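Kendard Counter Arm: planning and budgeting guide for kitchens

Prices and lead times on this page were last checked 19 Jun 2019. Please ask us for a current quote before you sign anything off.

Thank you for stopping by! If you've landed on this page you are probably somewhere between "wouldn't it be nice" and "my manager wants a number," and we've tried to write it for both kinds of visitor. The Kendard is our single arm for countertop work, meant for tea kitchens, serveries, teaching kitchens and the sort of small shared kitchen where the plates never quite stop coming. We build it at Vemness, and we install every one ourselves, so whoever answers your email has most likely carried one up a flight of stairs.

What you are paying for

The base price covers the arm, the mounting post, the controller, the cable set and one hand or gripper of your choosing. It also covers installation and two days of setup in your own kitchen, with your own plates, and we really do mean your own plates, so please don't buy a special set for us.

Left out of the base price are electrical work, any changes to cabinets or worktops, and the yearly service plan. Customers forget the electrical work more than anything else (we forgot it ourselves the first time, in our own break room). Get a local electrician to look at the spot early on. You'll want a grounded outlet of its own, close to the post and well clear of the sink.

Choosing the end of the arm

There are two families to pick from. The five-finger hand is made by Ramanauskas and it is a lovely thing, good with plates, cups and handles of all different shapes. It costs more and it asks for more care, and the finger covers are a wear part you should put in your yearly budget. The two-finger gripper is our own, the Tuvum. It is plainer and quicker to clean, and if your work is mostly flat plates and straight-sided containers you may never miss the other three fingers.

Switching later is possible. The wrist plate is the same for both, and a swap takes one of our people a morning, including recalibration.

Measuring your kitchen

Before we quote, we'll ask for a sketch with the sink, the dishwasher, and the run of clear counter between or above them. The arm needs 168 centimeters of free height over the worktop where the post will stand, and it likes to have the sink and the dishwasher on the same side of the room. An island on the far side of a walkway sounds workable on paper, but people will be passing through there all day long, and you'd spend a good part of your money on guarding.

Do tell us about tall faucets, please! A gooseneck takes up more of the arm's path than you'd think. The same goes for pendant lights and wall shelves. Shiny worktops and steel basins deserve a mention too, as strong reflections can add time to the camera setup. And measure your dishwasher with the door down and the racks pulled out.

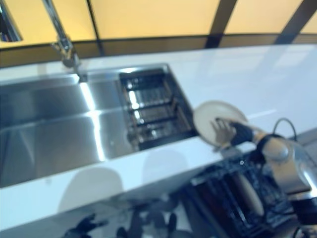
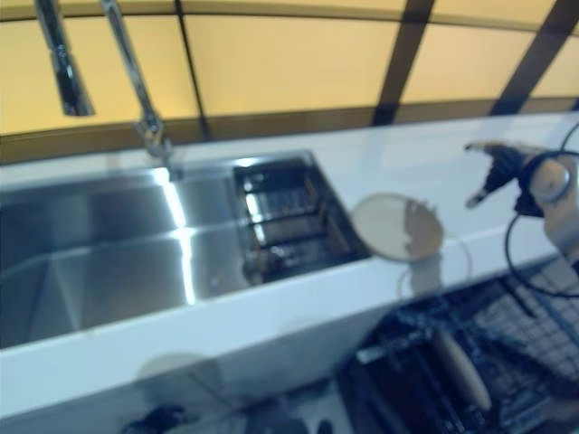
Plate work at the counter, with the sink to the left of the arm and the racks below

Running costs and lead times

Orders placed now ship in 8 weeks, a little longer if you want the Ramanauskas hand, which comes to us in batches. We try to keep the month of March free for service visits, so new installations that month fill up early.

The service plan is billed once a year and includes one visit, software updates and phone help. Wear parts are billed as you use them. For a first-year budget we suggest the base price, the service plan, one spare set of finger covers or gripper pads, your electrician's estimate, and then a bit of slack for the thing that neither of us thought of. Staff time belongs in there as well. Somebody on your side will need a few afternoons to learn the arm properly, and it goes better when it's one of the people who works in the kitchen every day.

The warranty is 5 years on the arm and joints and 2 years on hands, grippers and cables.

Asking for a quote

Write to Heino Tamošiūnaitė in our planning office with your sketch, the make of your dishwasher and a rough idea of how many plates you handle on a busy day. Heino is happy to look at half-finished plans, and would much rather see them before the cabinets are ordered than after. Site visits can be booked the same way, and the visit fee comes off your invoice if you go ahead.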